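How to get clean demonstrations of transparent bottles for our student project?

Shufen Kong
asked Jun 24, 2026

Hello everyone. I am in the second year and our robotics club takes part in the Makori student competition, in the category of household objects. The task is to pick up an object from a table, carry it and put it down upright in a marked place. We collect the demonstrations by hand with a gripper tool, and afterwards we train a policy on them and run it on our arm, a small Humero which the department lent to us until December.

For boxes and cups our results are acceptable. We have 800 demonstrations now and 136 of them are with bottles. With the bottles the policy closes the fingers too high or too early, and then the bottle tips over. I suspect the transparent part is the problem, but the other members think our demonstrations are simply not consistent enough.
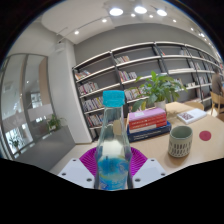 Our grasps are done by three different people, and each of us has a slightly different habit. I try to approach slowly, with both fingers at the same height, and to close only when the bottle is standing in the middle between them. The second member comes in faster and corrects at the end. With a bottle like this one the turquoise cap and the blue printed part are easy to see, but through the clear upper part you see only what is behind it, and I am afraid the policy learns the bookshelf instead of the bottle. We work in the reading area of our faculty because the club room is too small - so the background is full of books and changes every week.

My questions are these. Should we move everything to a plain background? Should we put tape on the bottles during the training? The rules of the competition say that the objects are not modified, so I am not sure it would help us on the day. And is it better if only one person makes all the demonstrations?

Thank you in advance, and sorry for my long text.

3 comments
Share

Plernen

Please do not use tape. We tried it in our club last year and the policy worked very well with tape and very badly without it. It had learned to look for the tape.

About the background I would say the opposite of what you plan. If the competition hall has people, banners and other tables, then a plain background at home will teach the policy something which is not true there. Keep the books, but change the place often. Turn the table, go to another room, record in the morning and in the evening. Light is very important for clear plastic, because the reflections move when the lamps are in another position. In our case we recorded everything under the same ceiling lights, and at the competition there was a big window on one side. We lost most of the points for bottles there.

For the people question: three persons are fine, but you should agree on one way of doing the grasp and write it down. Where the fingers touch, how long you wait before closing, how high you lift. We watched the recordings together every Friday and deleted those where somebody corrected in the last moment. It hurts to delete them, but after this the training was much more stable. I would first look at your 136 bottle recordings and sort them by person. Train once with only yours and compare. If the early closing disappears, then you have your answer and it costs you only one night of computing.

Also check whether you have bottles of different fullness. An empty one is pushed away by the first finger that touches it, and a full one stays.

5 comments
Share

Flama

Maybe the camera exposure? We fixed ours to a constant value and it was better, I don't remember by how much.

0 comments
Share

Shufen Kong

Thank you both. I sorted the recordings yesterday evening and the fast approach is in more of them than I believed, and I must admit that a few are mine. We will train with the slow ones first and leave the tape in the drawer. The exposure was on automatic, I will ask our supervisor if we are allowed to change it in the settings of the tool.

I will write again when we have tested on the arm.

1 comment
Share
1944 views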